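Distton cell, equipment budget: where we are
January 5, 2020

Hi Merike,

Happy New Year! You asked for a quick update before the next payment goes out, so I'm writing it with my coffee instead of waiting for the proper form (the form is coming too, I promise).

Short version: we're a little under on hardware and a little over on everything that bolts the hardware down. The second arm from Zerel is ordered and paid for. They held the November quote for us, which was decent of them, and the delivery estimate is 18 working days from when their shop opens again after the holidays. I've kept that line separate in the spreadsheet so you can see the freight by itself.

The part I underestimated was grippers! I budgeted for one set of fingers per arm and figured we'd get by. Computer parts are fussy, though, and fingers that are fine on a big housing are too blunt for a processor. Kosmas has been after me about this since the summer and he was right. So I'd like to move money from the "spare controller" line into three extra finger sets and a proper tool rack.

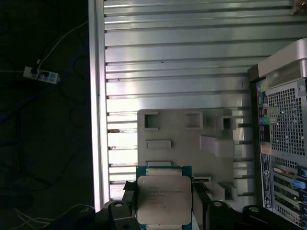
Dionysis Karagiannis thinks I should go further and drop the spare controller altogether. His argument is that Zerel will loan us one inside 2 days if ours dies, and that a box sitting on a shelf for a year is money we could put into fixtures. I see his point, but I'd want the loan terms in writing first, and I've asked Zerel for them.

Fixtures, then. We've been printing our own, and the material costs next to nothing, but the hours don't. Mercy logged 130 hours on fixture design last quarter, all of it charged to the general labor line, and I think it deserves its own line this year. Esilora quoted us for machined versions and I nearly fell off my chair. We'll stay with printed ones until the designs settle down.

What I need from you:

An okay on moving the controller money, even if it's only part of it.

A yes or no on the separate fixture line.

The name of whoever signs for freight now that Orestis has moved over to Xenos.

I'll send the spreadsheet tonight.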